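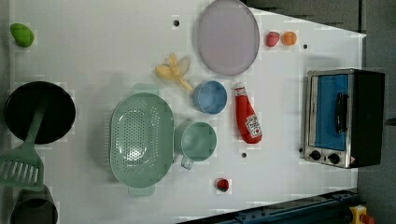
Home Notebook Parts Stores Search

Zastthorpe workshop notebook
April, entry begun 9.10 in the morning
Todo kitchen set, sorting and layout

I continue from Slamet's page about the toy kitchen. He has washed the pieces from the Naltex box and dried them on a towel. My task for today is to decide where each thing should lie on the white table when it is not in use, and which pieces are worth keeping for the next round.

My first idea is a simple one: cookware to one side, oven to the other, food between them. The oven is the heaviest thing we have and it does not like to be moved, so I prefer that it stays. The frying pan and the dark pot take much place. I tried the slotted spatula across the pan and it is good for finding it again, but the handle is easy to catch with a sleeve.

The cups are less easy. If a mug lies on its side it rolls a few centimetres and then the handle stops it. A cup without handle continues to roll. For the moment I put them near to something larger.

The small tomato is the piece we lose most. Last month it was under the cupboard in the Tarigan room for (I think) 10 days. Witold Śliwiński proposes to keep all small round food in a bowl between sessions. I agree, but the bowl must then be written on the list, otherwise it goes back to Stores with the rest.

The large oval plate I would keep at the far part of the table, with the strawberry and the orange beside it. The ketchup, when it lies down, can rest over the pale green plate. The green cup and the blue bowl are then close by, and the banana also.
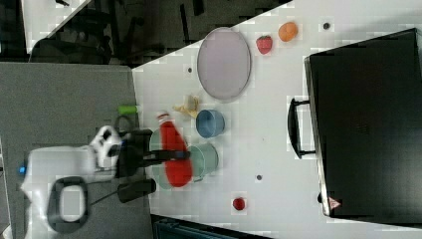
Ketchup bottle

It deserves its own paragraph, as we have had three discussions about it. Slamet says standing, I said lying, Witold says he does not mind if only it is the same each day.

Standing, it shows its label and one sees at once which bottle it is. I like the small emblem on the neck, with something like a 57 in it. The big label I read as HEINZ, then TOMATO KETCHUP under it. The white cap is difficult to see against the white table — I looked for it from my chair and saw only a red shape. Perhaps a coloured mat under it would help. There is one in Stores, 30 cm wide, dark blue, which I have asked for.

Decision for now: standing for the start, lying is allowed afterwards. The label should not be scrubbed. Wipe with a damp cloth only, and do not bend the neck.
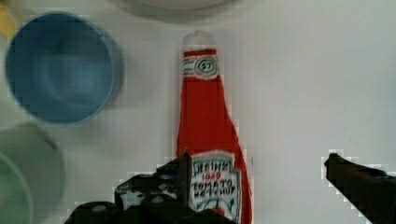
Layout, second try (after lunch)

I started again with fewer things. The oval plate keeps its place. The strawberry and the orange stay to the right of it, with a hand's width between them so that one can take one without touching the other. The banana is just below the plate. I added the red pepper, if it is a pepper; Slamet writes "chilli" in his list and I have not corrected him.

The little red round one is alone near the lower side. I do not love this, it is exactly how it gets lost, but with the bowl put away I had no better place.
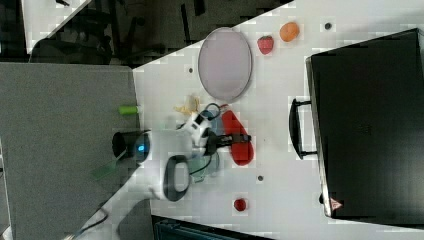 I also compared this with the written list. On the list there are two entries for "banana", one for the bunch and one for the single piece, and they carry the same number. Please give the single piece a new one. The paint marker is in the second drawer.

Time for a full reset with this second layout: about 10 minutes when I work alone and do not hurry. The first layout took me longer, mostly with the pan and the pot.

Still open:
— ask Naltex if they sell the tomato separately
— mat for the bottle (asked, no answer)
— Slamet to say if the mugs may hang on hooks
— new number for the banana piece

Stopped at 15.40. Food pieces are in the bowl, the bowl is on the list.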